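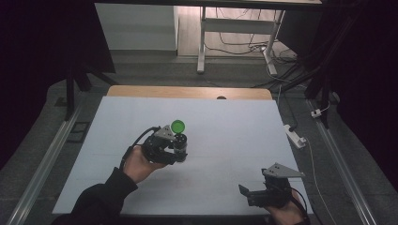

# Hand-held gripper comparison: frequently asked questions

Maintained by Szu-yu Yen. Questions that are not covered go to the bench channel, not to individual operators.

## Scope

**What is being compared?**

Two finger designs for the hand-held grippers, Wester and Girnasow. Wester is the older, stiffer finger. Girnasow has a softer front pad and a slightly longer reach at the tip. Grip body, plate, cable and controller firmware stay the same for both, so that any difference in the results can be traced to the fingers.

**Is the robot arm part of this round?**

No. All trials are done by hand. The arm replay is a separate round and will use only the finger design selected here. Shahab Zamani owns that schedule.

**Why small containers?**

They were the worst category in the August round. A short cylinder gives the pads very little height to work with, and a lid changes where the operator wants to grab. Boxes and flat items were already above the acceptance line with both designs.

**How many trials are in the set?**

926 were recorded. Of these, 276 were excluded, mostly for dropped frames or a missing start marker. Excluded trials stay on the server with a reason code. Do not delete them.

## Setup

**Do both hands use the same fingers?**

Yes, always. Mixed pairs were tried early on and the operators compensated with the better hand, which made the numbers useless.

**Which hand starts?**

Either. The trial sheet names the hand that makes the first contact. The other gripper stays low over the board until the sheet calls for it. It does not need to be in a fixed position, but it has to be open.

**How should the cables be routed?**

Over the hand in a loose loop, then back toward the forearm. A tight loop pulls on the connector when the wrist turns, and the encoder reading jumps. If you see steps in the width trace while the jaws are still, check the loop before you check anything else.

**What is the sleeve rule?**

Long sleeves are fine if the cuff ends at the wrist. Roll back anything that can reach the linkage.

**Can I wipe the board between trials?**

Dry cloth only. Faint traces of earlier marks are acceptable and do not affect scoring. Use the current trial sheet for start positions and ignore old outlines on the surface.

## Running a trial

**How wide should the jaws be at the start?**

Fully open, with nothing between the pads. Hold still for three seconds so the controller can store its zero, then approach. Starting with the jaws partly closed shifts the whole width trace and the trial will be rejected by the import script.

**What should the finger camera see before the approach?**

Both fingers and clear tabletop in the gap. The object may sit near the top edge of the view or be partly outside it. It only has to be fully in view by the time the pads are level with it. 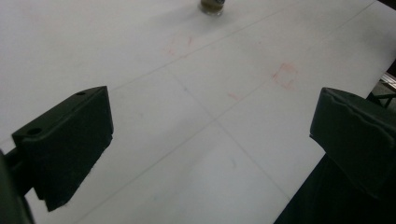
## Grasping and scoring

**Where should the pads make contact?**

On the body, below the lid. A grasp on the lid counts as a failure even if the container comes up with it. Keep the container upright through the lift.

**Does an open lid invalidate the trial?**

No. Flip lids may be open or closed. Enter the state in the lid column. Keep the far finger clear of an open lid, as contact there tilts the container before the pads have closed.

**What sample rate is used for jaw width?**

The controller logs raw values at 3000 Hz. The import script filters and downsamples them to match the camera. Compare designs on the filtered trace only. Hämäläinen's notes on the filter are in the repository next to the script.

**How is slip scored?**

By reviewers, from the finger camera. Randa Dabbas and Wen-hsiung Chow score independently and do not see each other's sheets. Where they differ, Riet Nijs decides.

**The pad edge looks frayed. Is that a fault?**

Light wear along the lower rim is allowed. Replace the pad if the wear reaches the contact face, and log the replacement with the trial number. Trials before and after a pad change are analyzed separately.

## Results

**Which design is ahead?**

Girnasow on upright cylinders, by a clear margin in the slip scores. Wester closes more repeatably and is still preferred for thin objects. No decision has been made.

**Where are the files?**

In the Dadari project folder, under "fingers". Raw logs are read-only. Request write access to the score sheets from Szu-yu Yen.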